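Thin-Film Carrier Bags and Rigid Baskets: Notes on Unpacking Produce

Readers of the household storage pages have asked for something on the step between the shop and the shelf. The last two items dealt with shelf liners and drawer dividers. The present one deals with the bag itself, the basket it gets emptied into, and the surface both of them stand on.

A thin-film carrier bag is a poor container once it is off the hook or out of the hand. It has no walls of its own. Under load the handles carry the weight and the film takes the outline of the contents; on a table the film drops, folds over whatever is inside, and closes part of the opening. The person unpacking then has to find the opening again, keep it open, and take things out past a lip of loose plastic. With round items the problem is small. With long items it is larger, as one end tends to sit under a fold while the other end is already clear.

The mixed load is the usual case. A bag of produce seldom holds one shape. Long pieces lie across each other, round pieces settle beside them, and the group packs tightly when the bag is put down. 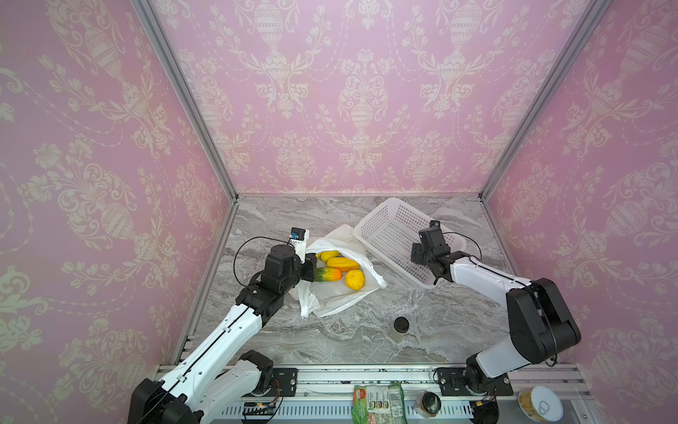

Household Storage Newsletter, Issue 9, page 3

The bag on the gray marble-patterned top holds four toy produce pieces, close together: a small yellow one near the opening, a larger yellow-orange one next to it, a green-and-orange striped one lying crosswise, and a round textured one resembling a lemon. One handle stands up and the opposite flap runs toward the white mesh basket. Toy pieces keep their shape and do not bruise, so they are well suited to practice of this kind, including with children who are learning to put shopping away.

Order of removal. Take the piece nearest the opening first. It is tempting to reach for the largest one, but a long piece pulled from under others drags the film with it and rolls the round ones to the bottom corner. Pieces lying crosswise should be turned until they point at the opening, then lifted by the nearer end. Round pieces can wait until last; they will move to the low point of the bag by themselves.

Holding the bag. One hand holds a handle, the other takes out the contents. The handle should be held up and slightly back, away from the basket. This keeps one side of the opening clear of the load. Holding both handles together closes the opening, and holding neither lets the film fall in. For a heavier load, fold the rim outward to a depth of two fingers before starting. The folded rim is stiffer than a single layer and will usually stand for long enough to take out the upper pieces.

Basket position. A rectangular basket should stand to the side of the bag and not behind it. Reaching over an open bag catches the sleeve on the handle. A long side turned toward the bag gives the widest target, and a slight angle is no disadvantage. If the basket is light and tends to slide on a smooth top, put the first heavy piece in the near corner.

Basket type. Perforated plastic walls have three points in their favor for produce: air passes through, loose soil can be rinsed out, and the contents are visible from the side. Against them, the perforations catch stalks and the corners of paper labels. Small square or rectangular holes catch less than wide slots do. Our own comparison used the Tomine open basket and the Mivero deep bin, each loaded with 1000 grams of mixed root vegetables and left on a pantry shelf. Both held their shape. The Tomine was easier to load from a bag on the table by reason of its lower wall, and the Mivero was easier to carry. Neither has a lid. Readers who stack should note that the Mivero will not take another bin on top without its contents being pressed.

Film behavior. Once the contents are out, the film is the remaining item on the table and the one most often left there. Thin translucent film takes a crease readily and keeps some of it. A bag that has been gripped at one point hangs from that point in long folds, with the lower part spreading out; put down in that state it covers far more of the table than its flat size would suggest, and small items vanish under it.

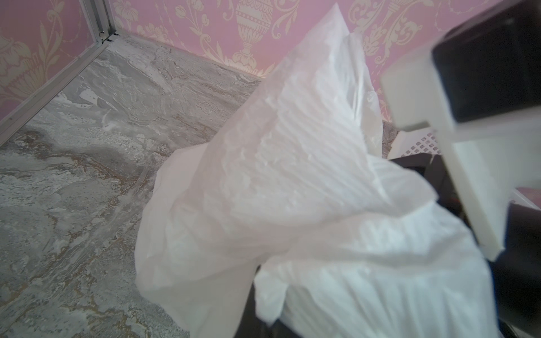 Clerdale, June

A raised bag occupies a good deal of room for something that weighs so little. The film rises to a narrow tip and spreads out below in soft lobes, with fine creases running diagonally across it, brighter in some areas than in others. The marble pattern to the left remains clear of it.

To flatten a used bag, lay it down with the handles pointing away and press from the closed end toward the opening. Pressing in the other direction traps air. Fold lengthwise into a strip, press again, and then fold the strip from the closed end up. The finished packet can be held with its own handles – tuck them into the last fold, no knot. Knotted bags store badly and tend to tear when they are opened again. Before folding, run a hand inside to check for labels, stalks and small items left in the corners.

Storage of the folded packets needs very little. A shallow drawer section 300 mm long will take a season's worth in one row, standing on edge. The Phan wall dispenser reviewed in an earlier issue is made for loose bags and gives no benefit with folded ones. Bags with a split seam should go to film recycling where it is offered and should not be put back with the sound ones.

The work surface. Smooth tops are the easiest to wipe, but a veined or marbled pattern hides crumbs and soil. Wipe the whole working area after unpacking and not only the visible marks. White baskets and white bags do stand out well on gray, which makes it easy to see when a flap of film has worked its way under the basket. Check for this before lifting the basket, particularly when it is full – a trapped handle will pull the bag along and anything still in it.

The basket should go to its shelf before the bag is folded. Doing it in the other order leaves produce on the work surface for longer and gives the folded packet nowhere to lie flat.

The next issue covers rigid crates with folding sides, including the two sizes made by Mivero, and the cleaning of perforated walls with a bottle brush.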